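May 23, 2018

Back on the freeze test rig today, second full day of it, and I want to get this down before I forget which run was which (I already had to cross out a line on the sheet because I'd swapped two of them). If you're picking this up from me while I'm out, start at the part on the sensing line and skip my moaning.

So the setup, same as before. One pressure transmitter on a stub of pipe, a quarter-inch sensing line coming off it, the line wrapped with the Dedidley heat tape and then the foam sleeve over that. The whole thing sits in the cold box with the fan going. The idea is to copy what happened at the Akanda plant in January, when the drum level readings went stiff one after another and the unit tripped itself off with perfectly good fuel and perfectly good water. The boiler was fine! A few feet of skinny tube with still water in it took the whole unit off the grid, and I keep coming back to that every time somebody says winter prep means buying bigger heaters.

Run 1534 was the baseline: tape on, sleeve on, fan off. Boring, which I was happy about. The line held temperature all morning and the reading followed the hand pump up and down with no lag I could see on the chart. I let it go through lunch and it was still boring when I got back.

Then I turned the fan on and it got interesting. With moving air the cold spot showed up right where I'd have bet money on it, at the compression fitting next to the transmitter, where the sleeve stops short and you get a thumb's width of bare metal. The rest of the line was toasty. That fitting dropped and kept dropping, and after 53 minutes the reading quit following the pump. It just sat there at the last good number, looking healthy as anything. That's the nasty part for the operators. A dead transmitter throws an alarm, but a frozen line gives you a nice flat trace and you go on believing it.

I did it again to be sure, and got the same flat trace. Then I stuffed the gap with a scrap of foam and a lot of tape (ugly, don't look at it) and ran it a third time, and the fitting stayed well above freezing with the fan on full. So a bit of scrap the size of a candy bar did more than the extra heat tape we were pricing out last week. I laughed out loud, alone, in the cold box room, in a parka.

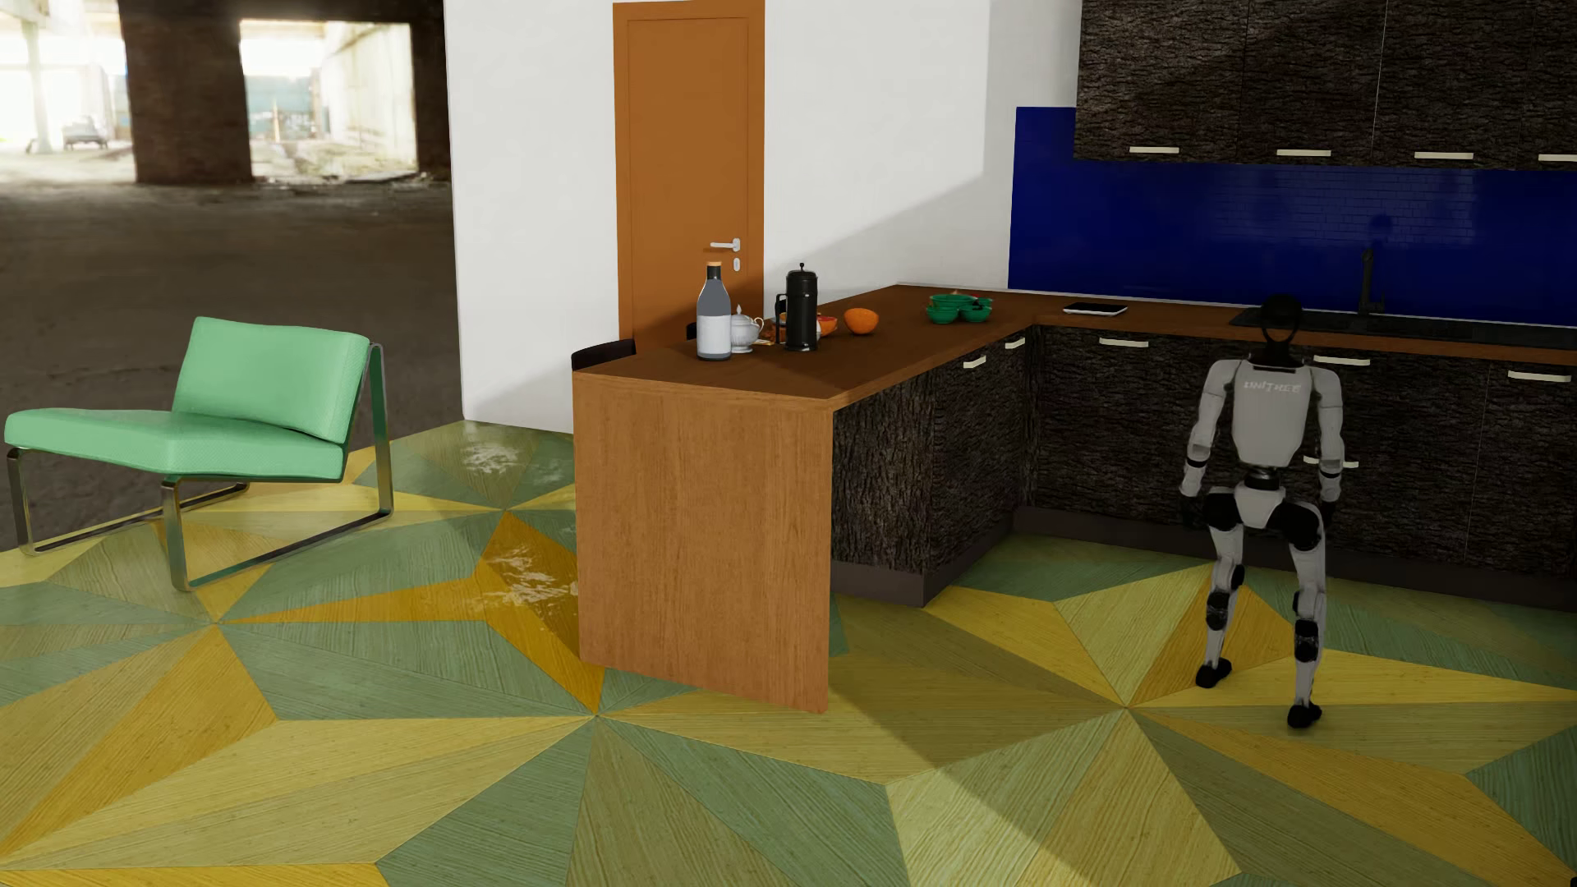 Etiser wrote back after lunch about my first batch of charts, and they aren't convinced by the fan. Our view is that you are testing a wind nobody at the site measured, they said, and they'd like to see the runs repeated at a lower setting before anyone rewrites the insulation spec. They also asked if the fitting could have been loose, and whether the water in the line had air in it, which would change how it froze.

Fair points, mostly. The fitting wasn't loose, I put a wrench on it before and after. The air question I can't answer. I bled the line the first day but I didn't bleed it again after swapping the transmitter, and I should have. So put a question mark next to the second run until I redo it. On the wind, I don't have a good number for the site and neither do they, so I'm going to do low, medium and high and let them pick the one they like.

What I don't agree with is waiting on the spec. The line in there now says to insulate "exposed tubing," and the crew did exactly that. They insulated the tubing and stopped at the fitting, because a fitting isn't tubing. You can't blame them. I'd change it to say insulation goes all the way to the transmitter body with no bare metal showing, and I'd do it before fall no matter what the low fan run says. It costs next to nothing, and the worst case is we wasted some foam.

Other stuff from today, in no order:

The heat tape draws more than the tag says when it first comes on. It settles after a few minutes, but if a whole rack of these gets switched on at once on a cold morning, the breaker might not love it. I want to look at the panel drawings for Akanda and see how many circuits share a breaker. If it's the usual arrangement, one trip takes out the whole row, and there's no light anywhere to tell you.

About that light: the Rornasier monitor has a spare output that goes high when current drops out. We've had two of them on the shelf since last year and never used that output. I wired one up with a cheap lamp and pulled the plug on the tape, and the lamp came on right away. I want this at every panel. You should be able to walk past at two in the morning with a flashlight in your teeth and know which row is dead.

Door gasket on the cold box is leaking again at the bottom corner. Frost all along the sill. It's costing us pull-down time and I'm tired of wedging a towel in it. I ordered part 2237, and if it's the wrong one again I'm going to glue the door shut with the rig inside.

Thermocouple four reads a bit warm next to its neighbors. I swapped the leads and the problem moved with the thermocouple, so it's the thermocouple. Tossed it. Ignore channel four on everything before this afternoon, including the charts I already sent out (I'll email a note).

Chart files are in the shared folder under 2840, with the fan setting in the file name this time, you're welcome.

Still to do:
Bleed the line properly, then redo the second run.
Three fan settings, foam gap open and foam gap closed, so six runs in all. That's most of a week with the box as slow as it is.
Try one with the tape off completely and just good insulation, because I want to know how long you'd have if the breaker went. The operators asked for that back in the spring and we never gave them a number.
Ask Akanda for photos of their fittings, the real ones, before anyone tidies up.

Rig is powered down, line is drained, box is set to warm up overnight with the door propped open. Mop's by the door, there'll be a puddle.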